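Household Tasks Gallery
Onidus Program on Home and Workplace Automation
Page updated 12/01/2018

The Onidus program studies whether machines are ready to take on ordinary chores in the home and on the shop floor. Work is carried out at two locations, the Groddale rooms for household tasks and the Awwad bench for packing and stocking. To date the program has logged 3,377 attempts across 78 tasks. Results differ widely from one task to the next, and the program does not consider any of its household tasks ready for use without a person present.

Tasks are graded on a scale of 5 levels, from rigid objects of known shape (Level 1) to soft, linked or tangled objects handled among other items (Level 5). Stacking cups and closing drawers fall at the low end. Folding fitted sheets, sorting cables and putting away jewelry fall at the high end. A task moves out of trial status only after it has been completed in 4 separate sessions with no help from staff.

Small items remain the most difficult group. A chain changes shape each time it is lifted, and a grip that is firm enough to hold it may also pull on whatever lies next to it. The Covulen task list, which the program adopted in June, therefore treats the tidying of a jewelry box as a task of its own, apart from general sorting. Attempts are scored on three points: whether the correct item is picked up, whether the other items stay in place, and whether the item is set down without tangling.

Gallery: Bedroom, Small Items

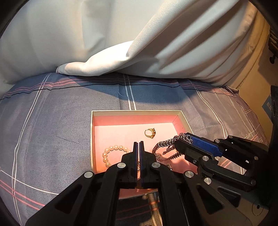
Jewelry box task, Level 5. One gripper raises a silver chain necklace by one end while a second points down into the box beside a pearl bracelet. A gold ring with an amber-orange stone lies near the back of the pink-lined box.

Related galleries: Kitchen, Level 1 and 2 tasks; Laundry and Linens; Awwad Bench, Packing and Stocking.

Text on this page may be reprinted for classroom use with credit to Onidus. Requests for the full task list should be sent to the program office in writing.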